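Clearing a sitting room of plastic sheeting, and dusting a fringed chaise longue

Home and Garden > Living rooms > Upholstery and soft furnishings
Posted March 22, 2023 by Hannelore Haslinger

We had the ceiling in the front sitting room replastered and painted. Most of the furniture went into the garage but the chaise longue stayed, as it is 228 cm from end to end and will not go round the turn in the hall without taking the door off. It was covered with thin light blue sheeting, taped together in pieces. The work is finished, the floor has been done, and I am now trying to get rid of the sheeting and put the room straight.

My trouble is the dust. The sheeting kept off the worst, but it has a fine layer on it, and every time a piece is moved some of it goes somewhere else. I started putting the stuff into the low woven basket beside the chaise, which was a poor choice. It springs back up as soon as you let go and comes over the sides, and bits end up on the carpet.

The chaise has a carved wooden back in a dark reddish brown and a big floral fabric in beige and taupe. The seat cushion has gold braided piping and the loose cushions have gold fringe. I don't know how old it is. It came from my aunt's house in Pladitz and has never been professionally cleaned in my time.
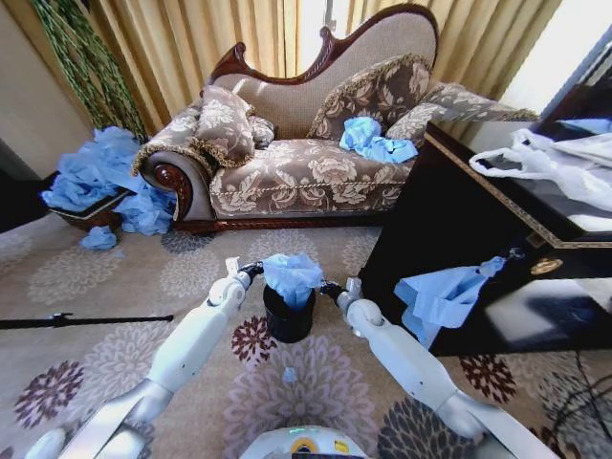 Can you vacuum a fringed cushion without pulling the fringe loose?
Put the vacuum on its lowest setting, stretch an old pair of tights over the nozzle and hold the fringe flat with your other hand while you work along it.

That much I got from the shop where I bought the nozzle. What I would like to know is:

What order to do things in. Sheeting first, or cushions first?
How to get plaster dust out of the carving. A duster just pushes it further into the hollows.
Whether the curtains need to come down. They are gold-yellow, full height and lined, and I would much prefer to leave them up.
Whether the sheeting can be kept for the next job. We are doing the bedroom ceiling in October.

I have a cylinder vacuum, a set of soft paintbrushes and the usual cloths. No steam cleaner, and I'd rather not hire one.

Alois Aigner
Sheeting first. Then curtains, then woodwork, then upholstery, then carpet. Top to bottom, carpet last. Don't steam it. Bag the sheeting and bin it, it isn't worth the trouble.

Rahel Ruchti
I did upholstery repairs for a long time and have cleaned up after a good many plasterers. Alois has the order right but I would add some detail.

Sheeting. Do not shake it and do not bundle it in your arms. Leave the piece where it is and fold the edges in to the middle so the dusty side ends up inside. Then fold again and roll it towards you slowly, pressing the air out as you go. Put a strip of masking tape round the roll straight away or it will open again. Take up the small scraps by hand before you switch the vacuum on. They block the hose, and it is a nuisance to clear.

If you are using bags, open the bag and stand it in a bucket before you begin. Having both hands free makes a difference. Fill each bag two thirds and tie it.

Loose cushions. Take them off the chaise one at a time and do them on a clean cotton sheet, on a table if you have one. Vacuum the front, turn, vacuum the back, and leave the fringe till last. The fringe can be combed with your fingers. Don't use a hairbrush on it. If a thread is hanging, cut it level with small scissors. Pulling it will take the next 2 with it.

Do not beat the cushions. Plaster dust is gritty and beating drives it through the weave into the filling.

Piping and braid. A dry, soft brush held in one hand and the vacuum nozzle in the other, a couple of centimetres away. Brush along the braid and let the nozzle catch what comes up. The same goes for the line where the fabric meets the wood, where there is usually far more dust than you'd think.

Carving. Same method with a smaller brush. A watercolour brush is good for the deep parts. Wrap the metal collar of the brush with tape so it can't scratch the polish. When no more dust comes out, wipe with a cloth that has been wrung out very hard in plain water and dry it at once. Dust first and damp second, otherwise you make a paste, and the paste sets white in the hollows. If it has already set, a cotton bud just damp with water, rolled and not rubbed, will lift it with a bit of patience. No spray polish near the fabric.

Curtains. Leave them up. Use the upholstery nozzle with short strokes from the top down, and hold the hem with your free hand so the fabric isn't sucked in. Do the folds on the lining side as well. If you can still smell plaster after a week, think again then.

Hannelore Haslinger
Thank you both. I have taken the advice on order and bought a roll of masking tape. The folding inwards is slow but there is much less in the air than when I was stuffing it into the basket.

One more point for Rahel. The rolled arm is the part I am least sure about. The fabric is gathered into folds there and the fringed trim follows the outer edge, so anything laid over it catches. There is a small bolster pushed into the corner between the arm and the back and I suspect there is dust behind it too. Do I do the folds with the brush as well, or the nozzle alone? The fabric seems sound but I don't want to find out otherwise.

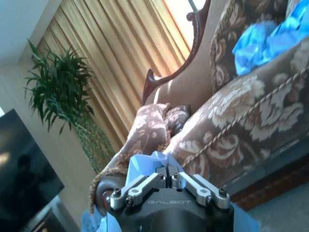 Rahel Ruchti (second reply)
Brush and nozzle together, and follow the direction of the folds. Going across them pushes the dust down to the bottom. Open each fold gently with 2 fingers, brush, let it close, move on. If the fabric feels papery or you hear it crack, stop and leave that part to a professional.

When sheeting is lying over the fringe, lift it straight up and off. Sliding it sideways is how fringe gets caught. If there is tape near the trim, cut it with scissors before you lift.

Take the bolster out first. Run the crevice nozzle along the join behind it with the tights still on the end. You may find coins and hairpins down there. A bolster that has gone a bit flat can be rolled between your hands a few times and left on its end overnight to recover.

Selorm Gyamfi
On keeping the sheeting, I have done it and would not do it again. I folded ours and put it in the loft, and when I got it out it had stuck to itself in places and the dust went over everything I was trying to protect. New sheeting is cheap. For furniture that has to stay in the room I now use old cotton bed sheets underneath and plastic on top. The cotton doesn't slip, and it goes in the wash afterwards.

Check with your council before putting it in the recycling. Ours will not take thin plastic film in the kerbside bin, and not with paint on it anywhere.

Also empty the vacuum or change the bag halfway through. Plaster dust clogs the filter quickly and you lose suction without noticing. I ruined a motor that way in our old flat.

Kristine Pangilinan
I have black gloss cabinets and the dust shows terribly. Microfibre cloth, barely damp, then a dry one. Don't put anything gritty down on the top while you are working or it will leave scratches.

Hannelore Haslinger
Very helpful, thanks. I'll bin the sheeting and look out some old bed sheets for October. I am doing the carving at the weekend and will leave the carpet until that is finished.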